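An afternoon at the Kesalura shed

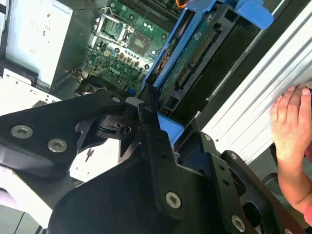 Gripper over the open tower, blue drive carrier on the right.

I'd been meaning to get out to Kesalura for ages, and last September I finally did it, two trains and a long walk up a gravel laneway (wear proper shoes!). It's a shared workshop in what used to be a fruit packing shed. You pay your dues, you get a shelf and a key, and you can use pretty much anything that isn't taped off.

What I really wanted to see was Umali, the home-built arm a few of the members have been putting together on and off over the winter. The plan is for it to help pull old desktop computers apart so the bits can be sorted and reused. They've got a whole wall of donated towers waiting, and the colour-coded tubs underneath are already filling up with screws.

I got there at 11 and the arm was set up at one of those towers with the side open. I'm no engineer, so I spent a fair while just gawking at the gripper. It's all flat black plates and pivots, a lot chunkier than I'd pictured from the newsletter, and next to the motherboard it looks enormous. The hard drive sits in a bright blue tool-less carrier, and that's the part they're keen to have Umali handle first. Sounds easy until you try to explain to a machine what a plastic clip is!

The software side is called Nernura and I followed maybe half of it. As far as I could gather you guide the arm through a job, save that, then fiddle with it for weeks. They've saved more than 200 of these little runs so far, and somebody has labelled every one of them, bless them.

I asked about cost, being nosy. The arm has eaten $2,000 of the shed's money, mostly motors, and they reckon the second one would be cheaper now they know what not to buy. The first set of plates ended up as shelf brackets, and I saw them holding up the kettle.

Lunch was at Ernis, the bakery at the bottom of the laneway. Get the cheese and onion roll and get there before 2, when they start packing up. I went back up afterwards with a bag of buns and stayed far too long talking about cable ties.

Visitors are welcome most afternoons if you message ahead. Parking is on the grass beside the shed, and the toilet is around the back, past the water tank.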